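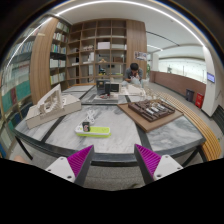
Models on the marble-topped table, with the power strip in front.

Skarkcombe study models: table layout, May

The models were set out for review on Friday. The white one on the left stands on a rectangular base and shows the arched openings and vertical ribs. The dark brown one on the right is mounted on a brown board, with pale inset panels in rows. Both are at 1:100. Another white model is further back, beside a clear plastic structure.

Layout by Pierina Ruggiero and Severin Pfister. Please don't lift models by the walls.

11 shares
3 comments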